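A Case for the Mixed Handle
Stasside Furniture Notes, 03/03/2022

Small drawer cabinets are usually sold on the strength of their surface. The catalogue gives the species of timber, or the species the timber is meant to resemble, then the outside dimensions, then the finish. How the drawer is opened comes last, if it comes at all. I think this order is wrong. On a cabinet that stands on a tabletop, the opening is the part that decides whether the thing gets used, and it deserves to be specified with the same care as a joint or a runner.

The argument that follows concerns two-drawer cabinets of the desktop sort, light enough to be lifted with both hands and small enough to share a table with other work. Larger pieces obey other rules. A chest of drawers on a bedroom floor has mass on its side. You can pull at it badly for years and it will stay where it is. A desktop cabinet has very little mass and often stands on a smooth surface, so every fault in the handle is passed on to the cabinet as movement.

There are two common ways to open a drawer of this size. The first is a bar handle on posts, which projects from the front. The second is a recess cut into the drawer face, into which the fingers go. Fashion has lately favoured the recess, on the grounds that it leaves the front clean. Joinery tradition has generally favoured whatever the joiner had in the box. I would rather the choice were made drawer by drawer, and I have no objection to seeing both on one cabinet.

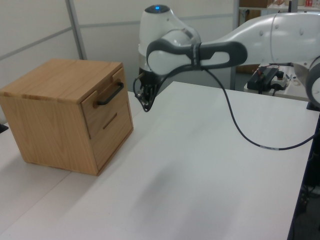

Bar handle on the upper drawer, diagonal finger slot on the lower. Both closed.

A mixed front of this kind is commonly called a mistake. The complaint runs that the eye expects a pair of drawers to match, and that a cabinet with one black bar and one cut slot looks as if it was assembled from the remains of two others. I accept that it looks unmatched. I don't accept that matching is the correct test. The two drawers are approached from different heights and in practice hold different things, and a pull suited to one may be poor on the other.

Take the upper drawer first. It is nearer the eye and nearer the hand, and in most offices and kitchens it holds whatever is wanted several times a day. A bar suits this. It can be gripped from above or below, or hooked with one finger while the rest of the hand is holding a pencil. It can be found without looking. The posts hold the bar clear of the face, and the clearance is the dimension I would ask about before any other. When I ordered a cabinet from Prulus in August, the bar stood so close to the front that a fingertip went in only as far as the nail. The replacement bars had 23 mm of clear space behind them and the problem was gone.

The fixing holes on that cabinet were set at 154 mm centres, a spacing I could match at none of the three ironmongers I tried. A bar is a replaceable part and ought to be treated as one. Its holes should be drilled to a spacing for which other bars can be had, and the sheet in the box should state it. The sheet in the Prulus box gave care instructions for the timber in four languages and did not mention the handle.

The lower drawer is another matter. On a tabletop cabinet its front comes down almost to the table, and the space before it tends to fill with paper, cups, leads and the flat miscellaneous items that collect at the foot of anything upright. A projecting bar at that level catches on them. It also catches the cuff. A recess projects nowhere, and things may be slid up against the front without fouling it. The cost is that the drawer has to be opened with more intention, and the lower drawer is the one for which that cost is easiest to bear.

Diagonal slots have a bad name, mainly through being used as decoration. Set with some thought, a slope has a practical merit. A horizontal slot low on the face requires the wrist to be bent so that the fingers enter square. A sloping slot can be entered at the angle at which the hand arrives when the forearm comes down from one side. The drawback is that the slope favours one approach over the other. I am right-handed, I keep such cabinets to my left, and I have owned one slot that leaned the wrong way for this arrangement. I used it for two years and disliked it on each occasion. A maker offering a sloped slot should offer it in both hands, as hinges are.

The edge of the slot matters as much as its direction. It should be eased on the inside, where the finger bears, and not only on the outside, where the photograph is taken. This takes a few minutes with abrasive paper. It is left undone so often that I have started to check for it in shops by touch before looking at the price.

Next, the question of weight. A drawer moves forward when the pull on it exceeds the friction in the runners. The cabinet moves forward when the drag passed on to it exceeds the friction between the carcass and the table. On a desktop piece the margin between these can be slender. A sticking drawer will bring the whole cabinet with it, usually in a short jump, and whatever is stood on top will rock. The usual remedy is a set of rubber feet. They work, but they lift the carcass off the table and leave a gap in which dust and paper clips gather. I prefer a cabinet whose bottom edge sits flush, with a thin non-slip sheet let into the underside. I have used the Watkins sheet, trimmed with a knife, and it has held for as long as I have had it.

Better still is to reduce the force needed at the drawer. Waxing wooden runners takes ten minutes and does more than any foot. Rub the wax on, work the drawer 60 times, wipe off what has gathered at the back and stop there. A second coat on the same day only makes a paste.

The position of the pull comes into this as well. Force applied near the middle of the front brings a drawer out straight. Applied at one end, it turns the drawer slightly in its opening until a front corner binds on one side and a back corner on the other. The shallower the drawer from front to back in relation to its width, the sooner this happens. A bar invites the hand to the middle if it is centred and not too long. A very long bar, running the full width of the front, looks orderly and encourages everyone to pull from whichever end they are standing at. 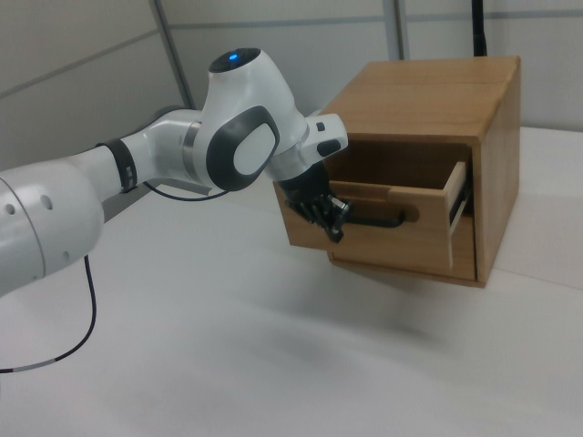 The gripper is at the handle, with the drawer open.

An open drawer raises a further point, one that catalogues leave alone. With the drawer out, its contents and front have moved forward, and the balance of the cabinet has moved with them. An empty carcass with a full upper drawer is the worst case. Anyone choosing how to load a two-drawer cabinet should put the heavy contents at the bottom – staplers, spare tapes, the box of 200 brass screws bought for a job that needed eight – and keep the upper drawer for light things. This agrees with the handle argument made earlier. Light and frequent goes above, behind the bar. Heavy and occasional goes below, behind the slot.

A stop at the back of each drawer should be standard. It need be no more than a small turned block, provided that it can be released when the drawer has to come out for cleaning. Without a stop, a freely running drawer with a good handle is a hazard to the foot. I raised this with Bedard, who sell a well-made cabinet with no stops at all, and was told that customers like to remove the drawers completely. Some may. They could turn a block first.

I should deal with appearance, having put it off. Pale timber with visible grain has become the ordinary choice for these cabinets, usually with black fittings, and I think the combination is sound for a reason apart from taste. A black bar on a pale face is visible in poor light and at the edge of vision. A handle finished to match the timber has to be looked for. The same reasoning counts against the slot, whose only contrast is its own shadow, and it is one more reason to confine slots to the drawer that is opened less. On a white table I would also take timber over a white carcass, which disappears at its edges and gets knocked.

The grain direction of the sides is a lesser question, though I have a view on it. Vertical grain on a plain side panel makes a small cabinet look taller than it is and horizontal grain makes it look squat. On a near cube, either will do. Money spent on matching grain from one side to the other would be better spent on the runners.

None of this is expensive. A bar with proper clearance and replaceable fixings, an eased slot available in both hands, waxed runners, a stop, and a base that grips the table would add little to the price of a cabinet. They would add several lines to the specification. I would read those lines first, and I would buy from the maker who printed them ahead of the name of the tree.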